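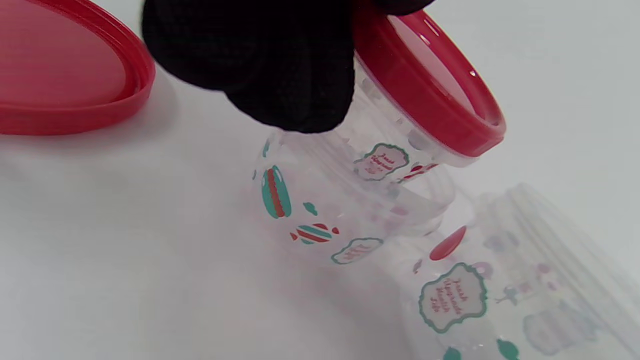

Re: [Gandby-Gardens] Patio slabs lifting by the back door

Date: 2018-04-25
List: Gandby Gardens and Outdoor Spaces

On the question of the lifting slabs, we had the same thing on our side of the road and have just finished putting it right. The earlier message is quoted so people can see what I am answering.

> We have had 4 slabs come up next to the back step over the winter,
> and one of them now rocks when you stand on it. The patio came with
> the house and we don't know what is under it. Two questions.
> Do we need to take the whole lot up, or can we relay the bad ones?
> And has anyone used the Maes paving in the buff colour? We were
> thinking of extending the patio towards the fence so there is room
> for a table.

You can relay the bad ones on their own if the rest are sound. Tap each slab with the handle of a rubber mallet. The ones that have come away sound hollow. We found 19 like that, so we took up the whole strip along the house and left the remainder alone.

Under ours there were five blobs of mortar per slab and nothing in between. Water gets into the gaps, freezes and pushes the slab up. When you relay them, put down a full bed of mortar and check the fall with a level. It should run away from the house. Also check that the finished surface is at least two brick courses below the damp course. Ours was too high at one end and we had to dig out more than we wanted to.

I have not used the Maes buff. We priced it against the Brino grey for our extension and went with Brino, mainly for the thickness. The slabs and edging came to £473 delivered. The sub-base was extra and I would order more of it than the calculator tells you. We ran out with a corner still to do.

If you want a table out there, mark the shape on the grass with string first and put the chairs where they would go, pulled out. We had drawn ours too narrow and added another row of slabs after trying it.
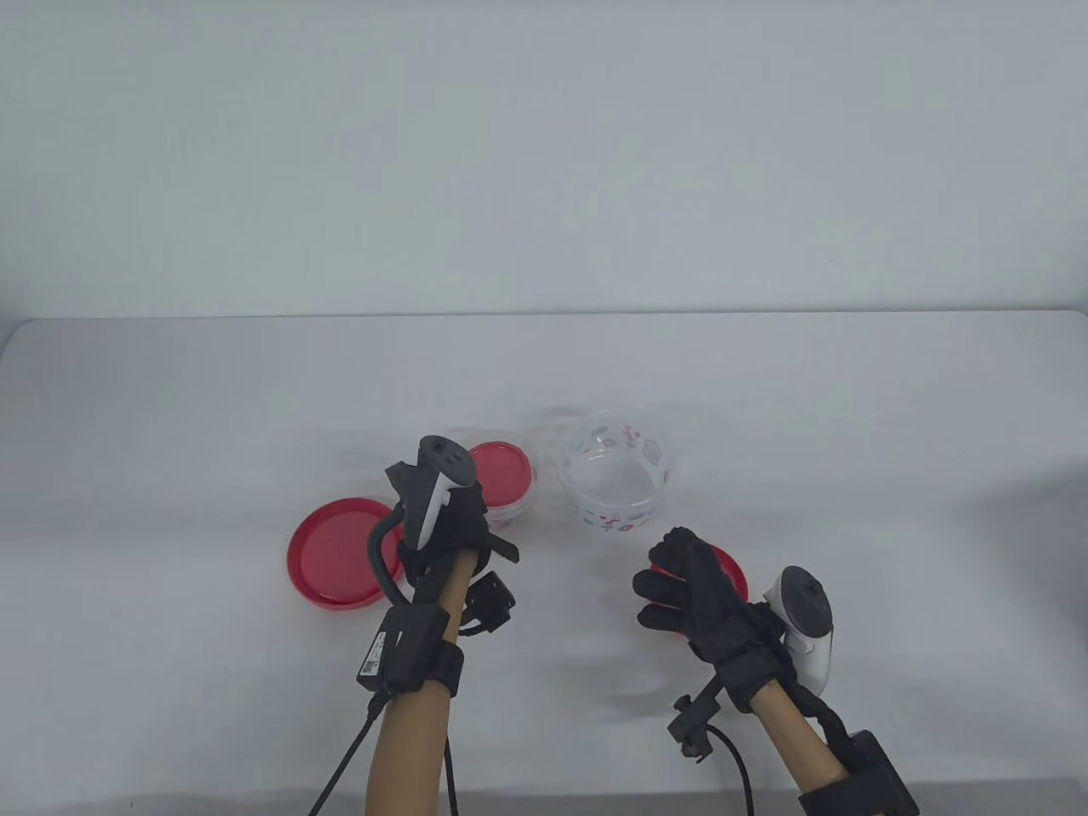
Tubs and red lids on the white table

On drainage, we put a strip of gravel between the new part and the fence. It takes the run-off well enough so far, but we have only had light rain. The Zunamar channel drain was the other choice and I can't say how it compares.

We have 2 full buff slabs left from the old patio, 600 x 600, and part of a bag of jointing sand. Free to anyone on the list who can collect. I would like them gone before May, when the turf comes.

I can also lend the mallet and the long level. Reply off list, please.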